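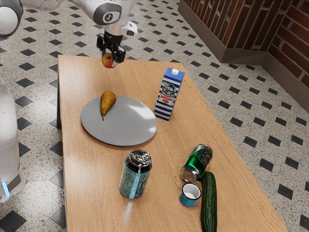
Projektbericht: Was kostet Wohnen in Jeltville?

Für mein Semesterprojekt wollte ich wissen, ob die Angebotsmieten in Jeltville wirklich so anziehen, wie alle in meiner WG behaupten (wir suchen gerade selbst, ich bin also befangen!). Als Quelle habe ich das Portal Zirkerari genommen und dort bis Mai alle Inserate gesammelt, insgesamt 348 Wohnungen.

Das Aufräumen hat viel länger gedauert als geplant. Fast 90 Inserate musste ich rauswerfen, meistens doppelte, manchmal fehlte die Wohnfläche, und einmal stand die Kaution im Mietfeld. Möblierte Zimmer habe ich auch gestrichen, die verzerren den Quadratmeterpreis total.

Verglichen habe ich dann zwei Viertel, Xie und Fadetti. In Xie liegen die kleinen Wohnungen beim Quadratmeterpreis klar vorne, bei den großen ist kaum ein Unterschied zu sehen – damit hatte ich überhaupt nicht gerechnet. In Fadetti steht dafür vieles länger online, vor allem Erdgeschoss und alles ohne Balkon.

Ein Haken bleibt: Angebotsmieten sind keine Bestandsmieten, und was am Ende im Vertrag steht, weiß ich nicht. Beim nächsten Mal würde ich die Nebenkosten getrennt erfassen und früher mit dem Sammeln anfangen. Die bereinigte Tabelle liegt im Kursordner, die Spaltennamen erkläre ich im Anhang.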